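Speaker notes – Care of the two-arm towel cell at Govach
Speaker: Lovisa Nordin, Cell Maintenance, Stekevmont
Session begins at 9. Questions are held to the end.

Opening. Thank the hosts and Reijo Savolainen for the invitation. State the subject: routine care of one cell. Staffing and purchasing are covered by Veikko Halonen in the next session. 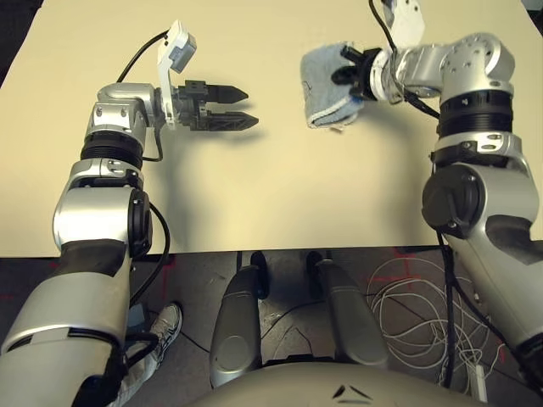 Cable checks come first in the shift routine. The operator follows each line from the wrist down to the floor, with both arms stopped. Point out the looping black cable at the left wrist, by the white bracket – a loop of this kind must be free to move through the full turn of the wrist. Lines that hang past the table edge are checked for rubbing. Any worn sleeve is reported to Santeri Laitinen before the cell is restarted.

Finger care. The fingers are wiped with a dry cloth every 200 cycles. Lint from terry cloth gathers at the tips and weakens the grip. Solvents are not permitted. Fingers are replaced as a pair, and the zero position is set again after each change.
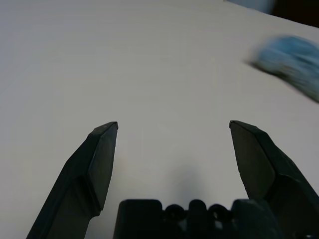 After the zero position is set, the operator runs seven open-and-close strokes at low speed, then one pick with a test towel. If the towel slips, the finger screws are checked before any change is made to the grip force. The result is entered in the cell log under form 221.

Pause. Refer the audience to the handout prepared by Lenni Seppälä. The same routine will be adopted at Cakov in September.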